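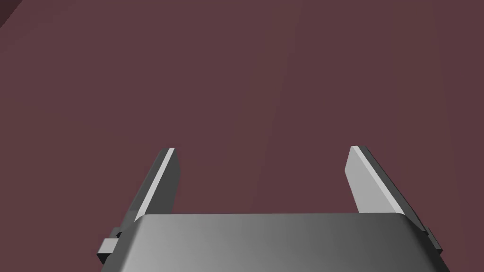

Visit Report: Otine Open Day, July 9, 2022

Otine makes hidden object and point-and-click adventure games, mostly for desktop, with tablet ports handled in-house. The studio is on the upper floor of the Agyeman building, over a print shop, and opens to the public once a year. Registration was by email. The confirmation gave the wrong entrance; the correct one is on the parking lot side, past the loading dock.

I went mainly to see the scene pipeline. Readers who want plot details for the next title can skip to the section on Julari, although there is not much there.

Format

Visitors were split into groups at the door. Mine started with the tools room, went on to audio and testing, and ended in the meeting room with a playable build. The other group went in reverse order, and the corridor was tight when the groups crossed. Photography of monitors was not allowed. Questions were allowed at any time and most of them got full answers.

Unnur Kvaran, the technical lead, took us through the tools. Vandana Chaturvedi, who writes the puzzles and the dialogue, ran the second half.

The scene pipeline

Otine used to paint its backgrounds directly in 2D. An artist would finish the picture, then cut out the objects that the player had to find and place them on separate layers. The problem was late changes. If a puzzle needed a drawer to open when the painting showed it closed, someone had to repaint the drawer, the shadow under it and whatever was visible inside.

Scenes are now blocked out in 3D first. The layout artist builds the room from plain shapes, sets a camera, and renders a base image. Painters work over that base. Lighting comes from the render, so a new state for a door or drawer starts with shadows that already match. Kvaran said the blockout is never shipped and nobody spends time on its materials. The ones she opened were mostly flat gray, with doorways and counters in position and little else.
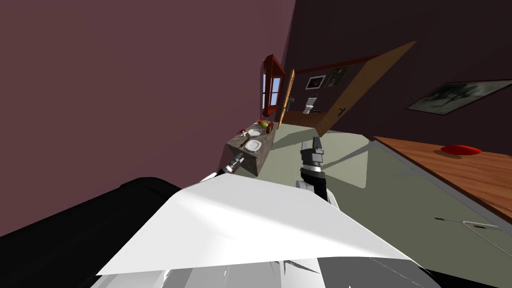
Rendered domestic interior with a stone-textured counter.

The in-house scene editor is called Vodus. It reads the layered painting and keeps a list of hotspots, each with a polygon, a cursor type, a set of conditions and a script hook. Polygons are drawn by hand. Kvaran's team tried generating them from the layer alpha and dropped the idea, as thin objects such as keys and knitting needles ended up with click areas too narrow for a finger on a tablet. Vodus now flags any polygon under a minimum width and pads it on export.

The largest scene in the current project has 202 hotspots, counting every state variant. Vodus draws overlapping ones in a hatched pattern, and the priority order can be changed by dragging entries in the list. I asked what happens when a padded polygon runs into its neighbor. The smaller object wins. There is an override, and Kvaran showed a case involving a brooch on a folded scarf where it was needed.

Puzzle logic is stored as a dependency graph. A node is an item, a fact the player has learned, or a change in a scene. The editor can check whether the ending is reachable from the start and whether any item can be used up before its last required use. It runs this check on every save. It does not check whether the puzzle makes sense, and Chaturvedi made a point of that later on.

Hints

The hint system reads the same graph. When the player presses the hint button, the game collects every node that is open but not done, then sorts by distance from the player's current room. The nearest one is offered. Earlier titles had hand-written hints in a fixed order, and a player who had gone off sequence could be sent to a room that was already finished. I have run into that in several older games from other developers and was glad to see it treated as a bug.

The recharge time on the hint button is adjustable in the options menu, including no recharge at all. Penalties for random clicking have been removed from the default difficulty.

Audio and testing

The recording booth is small and was warm. Dialogue is recorded after the script lock, with a temporary track read by staff before that. We heard the same line in both versions. The temporary read was slower, and scene timings had been set to it, so the final recordings leave gaps that are filled with room tone. Kvaran called it a scheduling issue.

Testing is done on a row of machines kept at different resolutions. Contrast is checked by converting each scene to grayscale and confirming that every findable object still separates from what is behind it. Objects that fail are moved, not brightened — brightened objects tend to look pasted on. 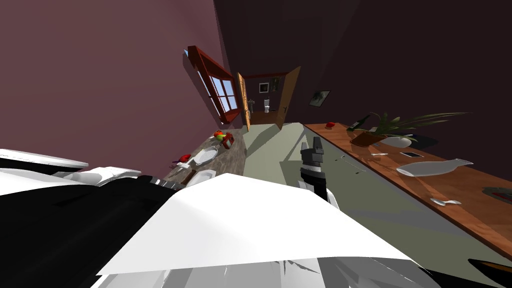 Speckled gray counter top, with the floor running back to a doorway.

Julari

Julari is the working title for the next release, planned for November. It is a mystery set in a mountain hotel after the season has ended. The player is an insurance assessor. Chaturvedi would not say more about the story, but she did explain the structure: 39 locations, grouped into chapters, with free movement inside a chapter and no return once it closes. The journal carries over, and the inventory is emptied at each break.

She described her method in some detail. She writes the final state of a room first, then works backward to decide what the player must have known to get there. Any step that depends on information the player has not seen on screen is cut. Combination locks get a clue in the same chapter, and the clue must be readable again later from the journal. She has stopped using sliding tile puzzles, because the support inbox showed that most players skipped them.

The playable build covered the hotel lobby and the manager's office. I finished it without hints. Notes from the session:

Map travel works from the first minute and marks rooms with open tasks. The marks can be turned off.

Object lists are tied to the story. Most of what you find is used in the room where you find it.

Text size has 2 settings. The larger one overflowed the journal page in the office chapter. A staff member wrote this down.

The telephone switchboard puzzle is well built but has no reset button. Undoing a wrong connection means pulling each cord by hand.

Music loops were short and noticeable on headphones.

Load times between rooms were too brief to matter on the demo machine, which was probably faster than mine.

Practical details

Allow 2 hours. Parking is free behind the building, and the elevator was working. There is a coat rack but nowhere to leave a bag. Coffee was provided; food was not, and the closest place to eat is across the main road. The tools room has little seating, so anyone who needs a chair should mention it when registering. The talk in the meeting room ran over, and the last questions were taken on the stairs.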